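Frequently Asked Questions — Plilcombe Table Rental

How early do I need to book?
For one or two tables, 10 days before your event is enough. For weddings and school fairs in September please write to us earlier, as this month is always full.

Do you deliver outside of Rundcombe?
Yes, we deliver to Rundcombe and to all villages on the Drukska road. For other places, please ask by e-mail and we will answer with a price. We cannot deliver to islands.

Can I collect the tables by myself?
You can. Please come with a van or a big car with folding seats, and bring a blanket so the edges do not get scratched. Our loading door is on the back side of the building, next to the Ong bakery.

How much is the deposit?
The deposit is 60 for each order, no matter how many tables you take. It is returned to the same card after we check the tables. If your order is above 900, we ask you to pay half of it in advance.

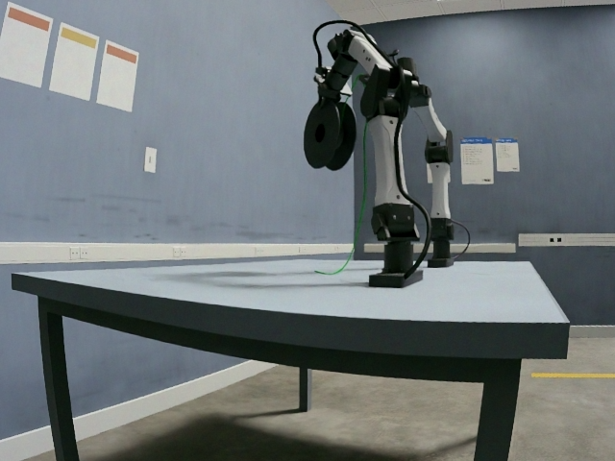

Page last changed: 12/30/19

What happens if it rains?
Our tables are made for indoor use. Under a tent with closed sides they are fine, but please do not leave them on the grass during the night. If a table comes back with a swollen top, we must keep part of the deposit.

How high are the tables?
The standard height is 74 cm, so normal dining chairs fit well. We also have high tables for standing guests, but only a small number of them — please reserve these first.

Are tablecloths included?
No, they are rented separately. You may use your own. We only ask that you do not fix them with staples or strong tape.

Do I have to clean the tables before return?
Please wipe them with a damp cloth. Candle wax is the most difficult thing for us, so use a plate under every candle.

Can I change my order after I paid?
Yes, until three days before delivery. After this we can still add tables if we have them, but we cannot give money back for the ones you do not need.

Who do I contact with a problem on the day?
Call the number on your receipt and ask for Dimas Hutapea. He answers also in the evening — if he is driving, he will call you back.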